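Notebook, teleop bench, Ciltport
2021-01-30

Carried on with the tray loading task for Nokham. Bok-nam Woo on the leader arm in the morning, me in the afternoon. Plan was 45 demonstrations of the single part pick, same parts as last time, same bin, tray turned a quarter so the model has to cope with both ways round.

Start-up notes first, as I skipped them last time and regretted it. Leader and follower both homed from cold. Joint 5 on the leader is stiff again until it has been moved through its range a few times. Not bad enough to strip down, but you can feel it in the wrist when you try to make a small correction, and it shows in the traces as a little step. Worked it back and forth for a couple of minutes and it freed up. Grease is on order from Theodorakopoulos, still no delivery date.

Trigger calibration: fully open on the leader should give fully open on the follower. It was falling short at the open end. Found the old limits still in the config from before the pads were changed. Put in the new ones, restarted, checked by hand. Saved as the default so the next person doesn't have to do it.

Then the first block. Bok-nam's style is slower than mine over the bin and quicker on the way across. She stops dead above the part, lines up, and goes straight down. I tend to come in on a slant and straighten up late. We talked about whether we should agree on one way. Her view is that we should, at least for the first set, because the policy trained on the mixed May data dithered above the bin as if it couldn't choose. I think she's right. Wrote it on the board: stop above, line up, down, close, straight up, then across.

Rejects from the morning were mostly the part slipping on the lift. The close command was being given too early, before the fingers were down far enough, so it was holding the part by its top edge. Easy to do on the leader since there is no force coming back to your hand. We tried saying "down" out loud before squeezing. Sounds silly in a quiet room but the slips stopped after that, at least while I was watching.

Lunch. Copied the first block to the shared drive and checked that it opened.
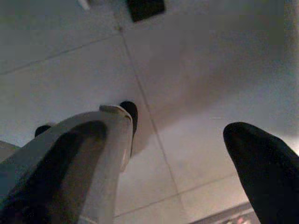
The rest pose needs changing. At the moment every episode begins and ends with the arm parked wherever the operator leaves it, and the replay viewer shows how much that varies between the two of us. Went through the wrist camera stills with Bok-nam after lunch. With the wrist tipped up like this the camera gets the fingers spread wide and ceiling tiles behind them, so a frame from that pose says nothing at all about the bin or the tray. If an episode starts there, the first stretch of it is the arm swinging down with no view of the task, and the model is being asked to learn that swing from tile seams. The pads do at least read clearly, the long dark one on the left finger especially, so it may be a usable pose for a gripper check before a session. For the task itself I want a fixed start with the camera looking down over the bin.

Set the new start pose by hand: put the follower in free drive, pushed it to where I wanted it, read off the joints and stored them as "start_bin". Return to start is now on the left pedal. The recorder won't arm unless all the joints are within tolerance of the stored pose. Tested this by leaving the wrist turned and pressing record. It refused, and gave the joint number in the message, so that works.

The awkward bit is the leader. When the follower goes back to start on its own, the leader stays where your hand left it, and on re-engaging there is a jump. For now the rule is: pedal, wait, match the leader to the ghost arm on the screen, then engage. Bok-nam would like the leader driven back too. It has the motors for it but they are weak at the shoulder, and I'd want someone's hand under it the first few times. Left for another day.

Afternoon block done with the new start. Much tidier. Episode lengths are closer together and I found it less tiring, as you aren't thinking about where to begin. I still came in on a slant on a couple of them and binned those. One stopped because I caught the edge of the tray and the follower tripped its force limit. Cleared and carried on. No damage to the tray that I could find.

Logging: recorder dropped frames on the wrist stream twice, both times when the replay viewer was open on the same machine. Keep the viewer shut while recording, or run it on the Plellamora box.

Whether to keep the morning block is undecided. The picks are fine once the arm is over the bin. Could trim everything before the first time the bin comes into view and use the remainder. I'd sooner trim than throw away Bok-nam's work, as hers are the cleaner ones. She is going to write a short script for the trimming and we'll look at a handful by eye before trusting it.

Target for the first training run is still 300 good episodes. Nokham want to see something moving in 6 weeks.

To do
Trim script (Bok-nam)
Chase the grease
Add gripper open/close check to the start-up list
Tape marks on the bench for both tray positions, the pencil ones have rubbed off
Look at shoulder torque on the leader before anyone tries driving it back
Spare pedal, the right one sticks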